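Planning the Second Purchase

Equipment budgets for small automation projects are commonly drawn up around the price of the machine. At Skirkness, where the planning group approved its first handling tools in December, the machine proved to be the simplest line to settle. The remaining lines took four revisions.

The first budget provided for 2 hand-held grippers and a single set of spare fingers. It made no provision for work surfaces, storage or the hours needed to prepare each task. Those hours were later charged to general maintenance, where they were difficult to trace. The revised plan, dated 6 March 2018, gives them a line of their own.

Quotations were requested from Billavance and Purkau. The two suppliers priced replacement fingers differently: Billavance sold them in pairs, while Purkau included them in a yearly service fee of $1,089. The group chose the service fee for the first year - with a review before renewal - and set aside 40 hours of staff time for training.

Tables received less attention than they deserved. The Chiang workshop, which shares the budget, asked that existing furniture be kept wherever its height and surface allowed. A wooden top with a round hole was accepted on those terms, and the savings were moved to spare parts.
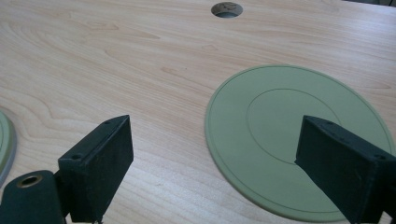 Should spare fingers be ordered together with the gripper?
Order one set at the same time, and leave further sets until the first quarter's wear has been recorded.

The same rule now applies to fasteners and mounts. Requests above the approved amount go back to the planning group with a written quotation attached.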